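4.2 Storage and Merge Behavior of Binary Assets

The text portion of the Stultis repository behaves as expected under a line-based version control system. Binary assets do not. Scene files, textures and rendered previews are stored as opaque blobs, and a change of one byte produces a new object that compresses poorly against its predecessor. We measured this effect on a copy of the repository holding 1,324 commits, of which 79 touched at least one binary file.

Each of those 79 commits was replayed in order under two configurations. In the first, all files were kept in the main object store. In the second, binary files above a fixed size threshold were replaced by pointer files, and the content was held on a separate server running Ivance. The client cache was cleared before each run. The threshold was set to 800 kilobytes after a short pilot by Simanjuntak and Wuisan, who found that lower values moved many small icons out of the main store and slowed checkout without reducing clone size by a useful amount.

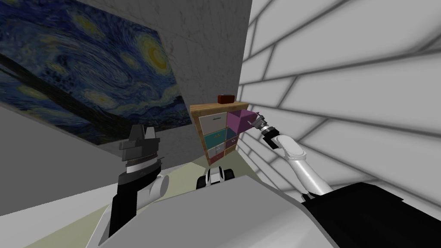
Figure 3. Rendered preview of an indoor scene with a view of a painting, a brick-patterned wall and a small wooden cabinet.

Clone size dropped under the second configuration, while the time to check out an old commit rose whenever the pointer files had to be resolved over the network. The rise was largest for commits in which textures and previews changed together. Fetching these files in a single batch request removed most of the delay. Batching is off by default in the client we used and must be turned on in each working copy.

Merge conflicts were handled separately. When two branches changed the same binary file, the merge stopped and one version had to be chosen by hand. We tested the file locking scheme described by Osman and Adeleke, in which a user claims a file before editing it and releases it after the push. Locking prevented conflicts between active branches, but it had no effect on branches created before the lock server was set up. For these we used the Koutsoukos merge driver, which keeps both versions under different names and records the choice in the commit message.

One limit should be noted. The replay used a single client on a wired network with a rate of 100 megabits per second. Rosser reports slower batch requests on the shared Brinthorpe server when several clients connect at once, and we did not test that case. Section 4.3 covers the cost of rewriting existing history to use pointer files.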